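Flomside project — minutes of methods meeting, 2023-07-23

Chair: Clyde Dunleavy. Apologies: Awwad.

1. Minutes of the March meeting agreed without change.

2. Dataset. Sotetti reported 1,638 two-arm kitchen episodes after filtering. A further 11 were dropped for clock drift between arms.

3. Relabelling method. Each episode is now split at gripper velocity minima and the segments labelled separately. On the held-out sink tasks, failed grasps fell from nine to two. Cedico asked whether foil-covered counters had been scored apart from plain ones — they had not. Sotetti to rerun with the split before the result is quoted.

4. Depth errors. Reflections from steel and foil remain the main suspect. Agreed to mask depth on both surfaces and compare. 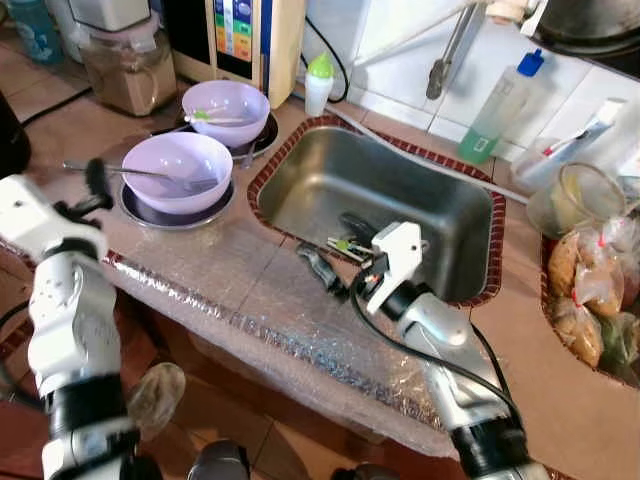 Fig. 1. Both arms over the counter by the sink, counter covered in foil bubble insulation.

5. Actions. Sotetti: item 3. Cedico: masks for item 4.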